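Gernel Student Robotics Program
@GernelRobotics · 9/12/25
The fall course in household manipulation is now under way. This thread summarizes the first assignment for students, families and partner schools. (1/11)

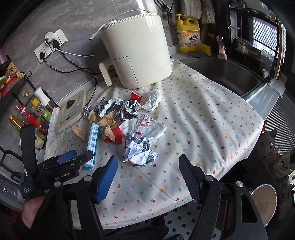 The course is open to second-year students who have passed the workshop safety module. Enrollment for this term is 19. Places are assigned by the program office, and the waiting list is closed. (2/11)

Assignment One is titled "Clearing the Counter." Each team records demonstrations of a person picking up household trash with a hand-held gripper. The recordings are then used to train a simple grasping policy. (3/11)

Mixed trash was chosen at the request of the instructor, Vittoria Rinaldi. Crumpled paper, foil snack wrappers and plastic bags change shape when gripped. Last year's wooden blocks did not, and the trained policies handled little else. (4/11)

Teams work in groups of 3. One student operates the gripper, one resets the pile between takes, and one keeps the log. Roles rotate at every session. Students who prefer to stay in one role should speak with Ms. Rinaldi before the second session. (5/11)

Guidance for operators: approach from above, pause briefly, close the fingers at an even speed. Please do not push items across the cloth in order to reach them. A patterned cloth is permitted and may remain in place for the whole assignment. (6/11)

Guidance for log keepers: record every attempt, including dropped items and missed grasps. Takes may be marked "failed" but may not be deleted. Alois Berchtold reviews the logs and will return any that are incomplete. (7/11)

The class target is 1000 usable demonstrations by the end of September. Progress is posted on the board outside the Naven workshop. Teams that finish their share early may begin the written report. (8/11)

Kitchen sessions: only clean, dry packaging may be brought in. Food residue, glass and opened cans are not accepted. Appliances on the counter stay switched off during recording. Hair is to be tied back and sleeves kept above the wrist. (9/11)

The written report is limited to 3 pages. It should state which items the policy failed to grasp and offer a reason for each. Ghizlane Kettani will hold a drop-in hour on report writing in the Prantl reading room. Drafts are welcome at any stage. (10/11)

Questions about grading should be directed to Ms. Rinaldi. Questions about equipment loans go to Mr. Berchtold, who asks that grippers be returned with the straps fastened and the finger pads wiped. Session times for the second assignment will be posted on this account. (11/11)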